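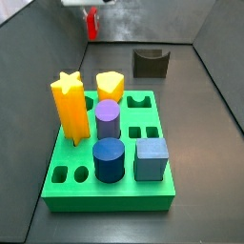 What does the Dedaveck evaluation kit measure? It measures how reliably an arm places shaped pieces into matching holes, and how long each placement takes.

**Figure 1.** Shape-sorter task, with the arch block on the floor behind the board.

### 3.2 Kit Under Review

We ran 384 trials with the Luka controller supplied in the kit. Each trial was limited to 90 seconds. Setup took nearly 59 minutes, longer than the vendor's guide suggests. Results appear in Section 4.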